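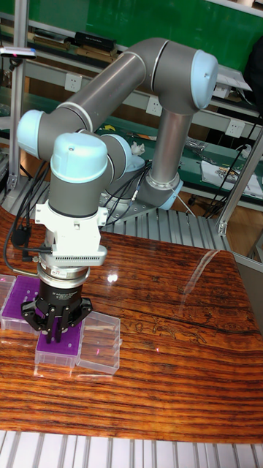 收拾实验室的这几个星期

四月份我们把Trekulham这间屋子从头到尾理了一遍。说是理一遍，其实前后拖了好几个星期，中间还停下来赶过一批样，赶完回来发现刚理好的那半边又乱了！下面按收拾的顺序排，大致是从桌面到抽屉，再到柜子、冰箱和水池那边。懒得看字的话直接往下滑就好。

有几位隔壁屋的同行问过盒子在哪儿买、标签怎么贴，我就把能想起来的都写在每张下面了，啰嗦的地方请多包涵。

1. 紫色吸头盒
先从我最喜欢的东西开始。紫色的盘面，一格一格的小孔，底下是透明的盒身，摆在木头台面上特别好看（我承认当初选这个有一部分是看颜色）。透明盒子的好处是蹲下来就能看见里面还剩什么，不用一个个掀盖子。

2. 还是吸头盒，换个角度
离近了拍的孔。装吸头的时候我喜欢从靠自己这边的角开始用，一排一排往外走，可是总有人从中间开始拿，东一根西一根的，拿完像被虫啃过的叶子。这件事我在墙上贴过纸条，没什么用，后来就算了。

3. 装吸头的下午
散装吸头比整盒便宜不少，代价就是得自己装。我一般挑下午三四点最困的时候来做，戴上手套，放个广播，一盒一盒地往里插。手指会酸，但是脑子可以完全放空，比喝咖啡管用。有人嫌这活儿烦，每次都躲，我倒是会抢着干，一个下午插下来有种打完毛衣的感觉。

4. 灭菌指示带
盒子送去灭菌之前贴一小段，出来以后变色。我收集了一小把用过的带子，没什么用处，就是觉得那种条纹深浅不一的样子挺耐看。后来清理抽屉的时候还是扔了，扔之前拍了这张留念。

5. 擦桌子的布
别小看它！台面是木头的，亮亮的漆面，酒精喷多了会发白，所以我们改成先用微湿的布擦一遍，再用干布跟上。布分了两种颜色，蓝的擦台面，黄的擦架子和把手。混着用的人会被我念叨。

6. 台面上的一圈印子
不知道哪只杯子留下来的。试过橡皮，试过牙膏，最后用了一点点家具蜡，淡了很多，侧着光看还是有。我已经跟它和解了，现在拿它当定位，移液器架子就放在圈旁边。

7. 移液器架
换过三个位置。最早放在右手边，伸手最顺，可是离水池太近，总溅上水点。后来放到架子上层，个子矮一点的同事得踮脚。现在的位置在手肘外侧，拿的时候手腕不用拐弯，大家都没再抱怨，就先这样。

8. 移液器把手上的彩色贴
每个量程一个颜色，和吸头盒对应。原来靠看数字，赶时间的时候真的会拿错。我拿错过一次，整板重做，从此以后对颜色这件事特别执着。

9. 小垃圾杯
装废吸头的。大桶放在地上，弯腰次数多了腰受不了，所以桌上再搁一只小的，满了倒进去。杯口要宽，杯身不能太轻，不然吸头一打进去它就往后挪。试过酸奶桶、笔筒、花盆，最后胜出的是一只旧烧杯，杯底厚，站得稳。

10. 记号笔家族
扔掉了一大把没水的。没水的笔为什么总是会被放回笔筒里，这是本屋的未解之谜。现在的规矩是写不出来就当场丢掉，谁放回去谁请喝汽水，目前汽水已经喝了好几轮，一半是我请的。

11. 第一个抽屉，理之前
真的要放上来吗……放吧。卷尺、橡皮筋、过期的封板膜、一只单独的手套、两把不知道开什么的钥匙、外卖送的番茄酱。拍的时候我自己都笑了。番茄酱当场没收，实验台附近本来就不许有吃的。

12. 第一个抽屉，理之后
分隔盒用的是Zoreck家的，就是那种可以互相扣住的浅盒，磨砂的，边角圆圆的。量尺寸的时候记得量抽屉内壁最窄的地方，我第一次量的是面板，买回来一排都塞不进去，退货的邮费够再买两只。

13. 封板膜专用格
竖着放！以前平放，上面压着别的东西，抽一张带出来一叠，边上还会卷。竖起来以后像翻唱片一样，一下就抽到。这个改动花的时间最少，大家夸得最多。

14. 橡皮筋球
清出来的橡皮筋不舍得扔，缠成一颗球。手感很好，开会的时候会被人拿去捏。现在它有一个固定的格子，晚上走之前要归位，归不归位全凭良心。

15. 第二个抽屉：镊子和剪刀
底下垫了一层硅胶垫，尖头全部朝里。原来是乱扔的，伸手进去摸，被扎过才知道疼。镊子按尖头的弯直分，弯的在左，直的在右，平头的单独放一格，用的人少，但要用的时候没有别的能代替。

16. 标签机
Stöcker的老机器，按键上的字母都磨得看不清了，打字全靠手感。新款能连手机，我试过别人的，字体多得眼花，挑字体的时间够我用老机器打完一整排柜子了。舍不得换。

17. 标签怎么写
被问得最多的一张。我的写法是上面一行大字写东西，下面一行小字写规格，别的都不要。以前还写过放进来的日子、谁放的、剩多少，写得密密麻麻，过两个星期就全不准了。不准的标签比没有标签还麻烦，撕起来还留胶。

18. 撕标签留下的胶
接着上一张。吹风机吹热一点再撕，剩下的用橘子味的除胶剂擦。整间屋子会飘一下午橘子味，走廊里的人进来问谁在吃橙子。

19. 线和理线扣
桌子后面的黑色线，每次搬东西都会绊住。我买了一包魔术贴的理线扣，顺着桌腿和铝型材一小段一小段绑。绑之前先在两头贴上同样的小色点，以后要拔哪根一眼就认得出来。别用一次性的扎带，剪的时候手一抖就会伤到线皮，我看着都紧张。

20. 线还是要留一点富余
这一张是反面教材，绑得太紧，桌上的东西往前挪一个巴掌的距离就绷直了。拆掉重绑，在中间多绕出一个弯。丑一点没关系，会动的地方一定要留够。

21. 桌子底下
灰尘、一颗螺丝、三支笔帽、一只离心管架，还有去年找疯了的那把内六角扳手。它就靠着桌腿站着，站了大半年，我们还为它新买了一套。现在有两套了，谁家缺的可以来借。

22. 螺丝盒
捡到的螺丝全放这里，按粗细分。分不清的放最右边一格，叫“以后再说”。最右边这一格永远是最满的。

23. 靠墙的架子，从下往上拍
重的在下，轻的在上，这个道理谁都懂，可是我们之前最上面那层放的是整箱的瓶子。搬下来那天手抖了一下午。现在上层只放空盒子和备用的擦手纸，掉下来也砸不疼人。

24. 空的透明盒
吸头用完剩下的盒子，洗干净晾干，摞起来放。它们除了再装吸头，还可以装小管、装磁力搅拌子、装没拆封的小零件。有人拿回去装纽扣，据说刚刚好。摞太高会歪，我的极限是到我眉毛那么高。

25. 晾盒子的架子
原来是晾碗用的，从二手店抱回来，15块钱，买的时候老板娘问我家里几口人吃饭。盒子倒扣在上面，过一夜差不多都干了，角落里会藏水，要再甩一下。

26. 柜门里侧
柜门里面也是地方呀！贴了几个浅浅的挂兜，放手套、口罩和小袋自封袋。手套盒开口朝外，抽的时候一只一只出来，不会一把带出来五只。手套尺码用大字写在兜上，拿错尺码的概率明显下降，M号还是用得最快。

27. 手套柜的库存卡
一张硬卡纸插在倒数第二盒前面，看到这张卡就该下单了，把卡抽出来夹到门口的板子上。没有软件，没有二维码，就是一张卡纸。我们试过共享表格，坚持了一个多星期，没人填。卡纸从四月用到现在，还没断过货。

28. 试剂柜，局部
颜色挺好看的吧？瓶子全部标签朝外，按字母排，酸和碱分开两个柜子，下面都垫了托盘。托盘是我最想推荐的东西，哪只瓶子漏了一点点，抽出来冲一下就完了，不用把整层都搬空。拍照的时候我把瓶子转得特别整齐，平时没有这么听话。

29. 冰箱里的一角
冰箱是最难收的，前后做了三次。第一次是把过期的清掉，满满两大袋。第二次分区，用记号笔在隔板前沿写字，结果冷凝水一上来全糊了。第三次换成夹子夹着的塑料牌，这回才算稳住。门上那一排不要放怕温度变化的东西，开开关关的，很折腾。

30. 冰箱门上的清单
手写的，字不好看。有个位置写着“不认识的管子”，谁认领谁划掉，到月底没人认领的就处理了。第一个月清出来一整架！有几支上面只写了一个“1”，我盯着它看了好久，字迹怎么看怎么像我自己的。

31. 最后，傍晚的水池
全部弄完那天拍的。水龙头擦亮了，刷子换了新的，洗瓶按高矮站成一排，窗户外面正好有一点太阳进来。我泡了杯茶，当然是端到走廊里喝的，站着看了好一会儿才回家。

零零碎碎再补几句

花了多少钱：整个收拾下来，盒子、托盘、理线扣、标签纸和除胶剂加在一起是700块。大头是托盘和Zoreck的分隔盒。要是预算紧，分隔盒可以先用纸盒剪一剪顶着，我们有两个抽屉到现在还是纸盒，用得好好的，边上贴一圈胶带更耐磨。

哪些买错了：买过一种带磁铁的挂钩，吸力太弱，挂一件实验服就慢慢往下滑，看着挺可怜的。还买过一个可以旋转的圆盘，想放小瓶子，转快了瓶子往外倒，退了。带盖的收纳箱也不太合适，凡是要先开盖的东西，用完就不会有人放回去，都堆在盖子上面。

哪些早该买：托盘，前面说过了，再说一次。一把好用的长柄小刷子，扫桌缝和铝槽里的灰，特别解压。再有就是一盏能夹在架子上的灯，晚上找小管的时候不用再打手机电筒。

每天怎么保持：我们定的是下班前5分钟，放下手里的活，把自己面前这一块归位，该丢的丢，该满的满上。吸头盒也在这个时候补，第二天早上来的人会很感谢前一天的自己。忙的时候会漏，漏了第二天补上，不追究。有个星期连着漏了好几天，桌子马上就变回老样子，速度快得吓人。

关于颜色：有人留言问是不是所有盒子都要买紫的。不用不用，我们只是习惯了。要紧的是同一个量程一直用同一个颜色，换供应商的时候特别容易乱。去年有一批补货颜色对不上，两种混着放，半个屋子的人拿东西都要愣一下，后来统一收起来先用完，才又清静了。

关于木头台面：也有人问木头的会不会不好打理。我觉得还好，放东西下去的声音比较闷，不像硬台面那么响，冬天胳膊搁上去也不冰。缺点前面写了，怕水印，怕酒精喷太多。有液体洒出来别等，马上拿布盖上去吸，来回抹会越抹越大片。边角那里每隔一阵子我会上一点蜡，上完那天整间屋子都有股老家具的味道。

还有几张没放上来的，有糊掉的，有拍到自己手指的，有一张是我趴在地上够那把扳手，同事在背后偷拍的，那张就免了。

隔壁Clirker的那几位说也要收拾他们那边，已经来借过标签机了，按键磨成那样，他们打了三次才打对自己的名字。等他们弄完，我厚着脸皮去拍几张，放到下一页来。

想要抽屉尺寸表的可以在下面留言，我把那张画得歪歪扭扭的草稿扫一下发上来。下次打算理的是走廊里那排储物柜，里面有什么我也不清楚，钥匙说不定就是第一个抽屉里那两把。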